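Home | Stories | Archive | Submit

The Okthorpe Inventory

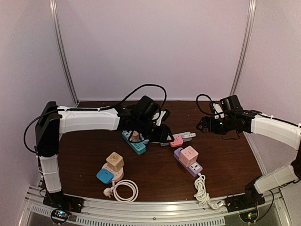

The auditor from Dradlow reached Okthorpe on the second day of the outage. The form allowed 198 lines. Line one was power strips.

Each strip was given a number, a rating and a column for faults. The auditor tested every outlet twice and wrote down the result in pencil. No current came, so each result was nil.

At line 439 of the continuation sheet the lights came on. The auditor looked at the column of nils, turned to a clean form and wrote: power strips.

Recent stories
The Prothero Meter
Trunda, Low Tide
1000 Fuses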